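Our visit to the Hurnura dental training center

I have been putting off my teeth for longer than I care to admit, so when Revathi Nadar, my hygienist, mentioned that the training center in Hurnura was holding its open afternoon in June, I said I'd come along, and I brought my brother-in-law Telmo Benítez (he was promised lunch).

We started in the teaching clinic, a long bright room where second-year students were polishing plastic molars under the eye of Kazimiera Michalski. She has taught there for years and talks about gums the way other people talk about their grandchildren! She let Telmo try the little mirror on a practice head, and he was hopeless at it – everything is backwards, and you keep steering into the cheek.

After that came free mouth checks, with a line out to the stairs. They had set aside places for 55 visitors and I believe nearly 200 of us turned up, so some folks were given a card to come back another day. My own check took a few minutes: tongue, cheeks, floor of the mouth, a feel along the neck. The student was gentle and told me what she was looking for as she went, which I appreciated more than I can say.

The last stop was the technology floor upstairs, where a patient man named Anselmo Sarmiento answered every question Telmo could think of, and he can think of plenty.

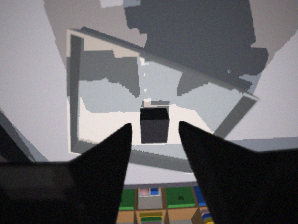
Gripper and small dark cube in a computer simulation.

We finished with coffee and very good almond cake in the lobby. Parking is behind the building, and the side door is the one with the ramp. I've booked my cleaning for next month.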